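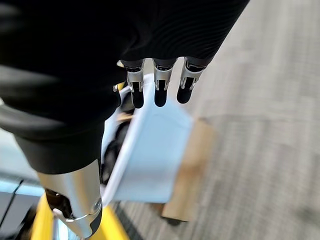

I've read your whole site twice and I still can't work out whether you send the samples or I do, one reader wrote to me, and fair enough! The old version of this page was a mess. I've rewritten it from scratch, starting with that question, and I've tried to put in all the things people ask me on the first call.

Last updated 27 May 2022

So who sends the samples?

You send them to me in one shipment, and I send them out to people. Platton handles the packing, the labels, the little card that goes inside, and the follow-up emails. You don't need to buy a single padded envelope. If you already have a warehouse that likes doing this sort of thing, we can work that way too, and I'll knock the packing fee off the quote.

What does Platton do, in plain words?

I run product sampling campaigns for small brands. Mostly food, skin care and household stuff. You have a new thing, you want real people to try it before (or just after) it goes on sale, and you'd like to know what they thought. I find the people, get the thing into their hands, ask them good questions and write up the answers. I also help with launch emails and in-store tasting tables, but sampling is most of what I do and it's the part I love.

How many samples do I need?

The smallest campaign I take is 100 samples. I've tried going smaller and the feedback gets too thin to be much use, you end up arguing over what one grumpy person wrote. The most I can handle at a time is 600. If you need thousands, you want a bigger outfit, and I'm happy to tell you what to ask them for.

Where do the testers come from?

I keep my own list. People sign up through the site or at the tables I run at the Fadport market, and they fill in a short form (allergies, pets, who they shop for, that kind of thing). They're not paid. They get the product and that's it. I take people off the list if they go quiet for a long time, because a big list full of dead addresses helps no one.

Can I pick who gets my product?

Yes, up to a point. You can ask for dog owners, or people who bake, or people who don't already buy your brand. I'd be careful about getting too picky, though. A mustard maker called Plallutard came to me wanting only "serious home cooks," and I talked them into letting half the jars go to people who put mustard on a sandwich and don't think about it again. The sandwich people wrote the most useful comments by a mile. They didn't like the lid. None of the serious cooks had mentioned the lid!

How long does it all take?

Nine weeks from the day your shipment reaches me, if nothing goes wrong. Two of those are for matching testers and packing, one is mail time, then people need a while to use the thing, and then I chase them and write it up. Skin care can run longer. Please don't book me for a launch that's a month away and hope, I will say no and feel bad about it.

What happens in the holiday season?

I don't mail samples in December. Packages go missing, people are away, and nobody wants a survey. February is my favorite month for it, the mail moves nicely and people are home and a little bored.

What will I get at the end?

A written report, a spreadsheet with every answer in it, and a call with me to go through both. The report has the scores up front and then a long section of comments in people's own words, spelling and all. I don't tidy them up. If a tester says your granola tastes like a basement, you'll read exactly that.

Do testers have to post about it online?

No. I don't ask for posts and I don't collect social handles. Some will post anyway, which is lovely, and the card in the package reminds them to say that they got the product for free. If what you want is posts, you'd be better off with an agency that does creator campaigns. It's a different job with different rules and I don't pretend to be good at it.

Can I use the comments in my ads?

Only the ones where the tester ticked the box saying yes. I mark those in the spreadsheet in their own column. Please use the whole sentence, or at least don't trim it so it says something else. I had a brand turn "great smell but gone in an hour" into "great smell" and the tester spotted it on a store shelf and wrote to me, quite rightly annoyed. 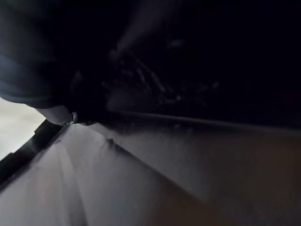 Rounded gripper fingertip, close up.

What should the card inside the package say?

Less than you think. The name of the product, how to use it, where the survey is, and a thank-you. I'll write a draft for you and you can change anything you like. The one thing I push back on is telling people what to notice. When I did the card for Rey hand cream, the first draft said "enjoy the silky, fast-drying finish," and of course everybody would have written back about the silky, fast-drying finish. We cut it. The answers were all over the place and much more interesting to read.

How many people will fill in the survey?

I can't promise a number and I'd be wary of anyone who does. It depends on the product, the length of the survey and plain luck. Short surveys do better. I send two reminders and then stop, as I don't want to be the person who nags people about crackers.

What if the feedback is bad?

Then you have bad feedback, and you have it early! It belongs to you, I don't publish it, and I don't soften it. I will help you sort out which complaints are about the product and which are about the price, the packaging or the mail carrier. Bring a cup of tea to that call.

Do you take perishable products?

Not if they need to stay cold. Chocolate is fine outside of the summer. Anything in glass needs extra padding, so there's a surcharge on glass jars and bottles.

What does it cost?

It depends on weight and number of samples, so I quote each job separately. You pay 40 percent when we sign and the rest when you get the report. The quote covers postage, packing, the card, the survey and my time. It doesn't cover the product, or getting it to me. There are no monthly fees.

Can I visit while you're packing?

Sure, if you're near Fadport. Let me know ahead of time so I can clear you a chair. Clients who come usually end up folding boxes.

How do I sign up as a tester?

Use the tester form on the site, not the contact form, please. They go to different inboxes and the contact one is where I look for client mail. You'll get a confirmation, and then you may not hear anything for a while. It doesn't mean you did something wrong, I'm just waiting for a product that suits you.

I moved. How do I change my address?

Reply to any email you've had from me with the new one. If a package is already on its way to the old place, tell me that too and I'll see if I have a spare.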